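Clubs & Student Projects
4 min read

Zullport Robotics Club Closes Out Its Fall Term

The Zullport student robotics club held its last working session of the year before the holiday break. The fall group will stay together through June, when the members present their work to the rest of the school.

The project this year is called Treltent. The goal is to teach a robot arm to do small household jobs, such as moving a bottle from one spot to another or tidying a table. Before the arm can learn anything, it needs a large number of demonstrations done by people. Members record these with hand-held grippers, two to a person, doing each task the way they want the arm to do it later.

Léonie Perrin, who teaches physics and runs the club, split the members into small teams in September. Each team picked its own tasks and wrote a one-page sheet for each one. The sheet lists what goes on the table, where the hands begin, what counts as finished and what to do after a dropped object. The first sheets were too vague. "Clear the table" meant something different to every person who tried it, and the recordings from the first weeks were hard to use. Bastien Leclerc rewrote most of them over a weekend, and those are the versions in the binder now.

The club has 42 task sheets that everyone agrees on. Four more are still being argued over, all of them about folding cloth. Margaux Royer's team would like to drop folding until spring. Ezequiel Sotomayor's team would like to keep it and use smaller towels. The towels will be tried first.

Several members also spent the fall on the software side. Flurina Haslinger wrote a script that checks each recording for gaps and puts the bad ones in a separate folder. It caught a problem in November, when one pair of grippers was saving files with the wrong clock time. Those sessions had to be recorded again. The script is on the club drive, and new members should run it before they hand anything in - please do not skip this step at the end of a long afternoon.

Recording sessions get busy, with several people working in the same room. The rule is still to finish the attempt you are on before stepping aside for someone else. Backpacks stay on until the recording is saved.
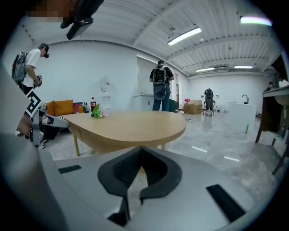 Teams should also remember to reset the table between attempts. Objects do not have to go back to the exact same place, and small changes are useful, but everything on the task sheet has to be there. If something goes missing, write it in the log and pick another task.

Batteries go on the charging shelf at the end of the day. Last month two grippers were left in their cases overnight with the power on, and the morning team lost an hour.

The club thanks Pruvost for the loan of a workbench and Fedton for printing the replacement finger pads. The first batch of pads was a little too stiff. The second batch grips better on smooth plastic and will be fitted to all of the grippers after the break.

Sessions start again in the second week of the new term, at the usual time. New members are welcome and do not need any programming experience. Sign up with Léonie Perrin, and bring a signed permission form to the first session.

Posted Dec 26, 2023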